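Bremden tidy-up project – where we've got to by the end of March

Hello all, and thank you again for the second payment, which landed safely. Most of it is already spoken for, I'm afraid, but you'll see where it went.

The big thing first. The dressing-table part of the work has properly started! We'd been stuck on kitchen drawers since the winter, and I think everyone was glad to get on to brushes, combs and the small bits that end up on a bathroom shelf. We're keeping to pale colours for now, laid out on a white cover, and I've been fussing over the creases in it far more than I ought to.
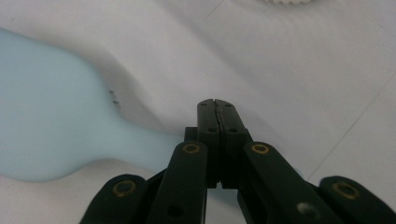

Could the pale things be harder to keep track of on a white cover, Mocanu wanted to know, and would a darker cloth be worth trying before the summer? Fair point. I've put 40 pounds aside for a cloth in the next round and we'll try both.

The hairbrush has taken up more of my time than anything else on the list. It has a wide head, a thin handle and a lot of pins, so which way round it goes matters a good deal – a brush put away pins first catches on everything next to it. We've paired it with a slotted basket from the Clovberg order. I did wonder about solid tubs, but I like being able to see through the sides, and they were dearer anyway.
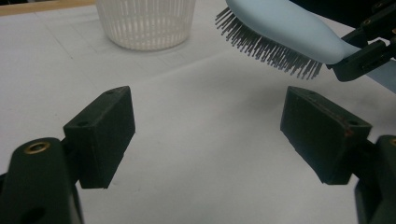 Light blue brush and white slotted basket.

On money, we've spent 892 pounds so far, and 600 of that was the Clovberg order (baskets, trays, covers and postage). The rest went on the table and odds and ends. Willis still owe us a refund on the trays that came in the wrong size and I'm chasing it.

I've also stopped crowding the table. Early on I had half a bathroom cabinet on there at once and it was a muddle from start to finish. One brush and one basket is plenty to be getting on with.
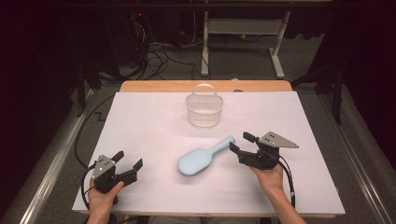

Hairbrush and handled basket on the white tabletop.

Next up are combs, then flannels and a soap dish if I can find one I like. I'd hoped to have all 4 shelves written up by now and I'm behind on that, so please expect the notes in May.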